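ok thread bc three people asked me how the apartment move is going. its going. sort of

1/ new place is 15 min from work, old one was almost an hour. that alone is worth it. rent is 1,070 which hurts but not as much as the 1,528 they wanted for the place on Jadum street with no windows in the kitchen. NO windows

2/ booked Drimo for the van. guy on the phone said two hours tops. we have been in this apartment six years. two hours lol

3/ rule i made for myself: every room gets a "last box." whatever is still out the night before goes in it, no sorting, no feelings. bathroom last box was mostly hotel shampoo

4/ cables are the worst category of object. i own chargers for phones i dont remember having. kept one of each kind, rest is going to the drop off
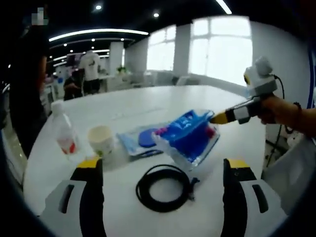
5/ still havent dealt with the internet. Clasix says they can transfer the account, then says they cant, then sends me a survey. gave them a 2

6/ deposit update: landlord wants to keep up to 100 for "wall marks." i have pictures from the day we moved in, same marks. sent them tuesday night style, all caps subject line

7/ if anyone wants a bookshelf its free, you carry it. third floor. the elevator is there but its more of a suggestion

8/ food plan for moving day is dumplings from Kandpal, the big tray. plates are already packed so we're eating off the lid

9/ somebody remind me to change my adress with the bank. and the dentist. and the library, i owe them a book, its in a box, dont know wich one

ok back to taping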